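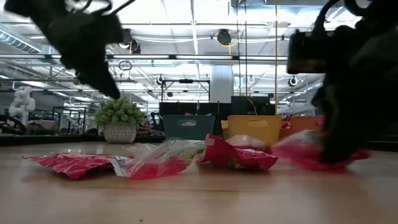
The Joy of a Well-Sorted Snack Shelf

Ask Anitha Joseph what she loves about candy and she'll start with the crinkle. Then the color, then the shine, and only after a good ten minutes will she get around to the taste. She has run the snack shelf at Brestow for 11 years, and she still gets excited when a fresh load of packs is tipped out on a wooden table, all that red foil sliding every which way.

"You want to see it all in a heap first," she says. "Then you know what you've got."

Her method is as simple as they come. Pick a bin for each kind, line the bins up along the back of the table, and keep them in the same order every time. Color does most of the work. Red bags go in the orange bin, yellow packs in the yellowish one, and the little gummies in the teal. A label on the front helps newcomers, but after an afternoon or so your hand knows where to go (mine did, and I was eating as I went!).

Big bags first is her rule. They take up the most room, and once they're off the table the small stuff stops hiding underneath. Gummies come last, swept together with the side of your palm.

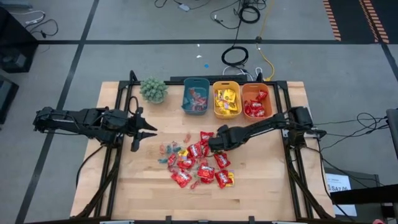

Mostly red, with a little yellow and a scatter of gummies: candy waiting for its bins.

Kimutai Athumani, who stocks the shelf in January when Joseph is away, does it the other way around and starts with the smallest packs. The two of them have argued over this through 46 bins' worth of candy, and neither has budged. I've tried both at my own kitchen table now, and I'm with Joseph.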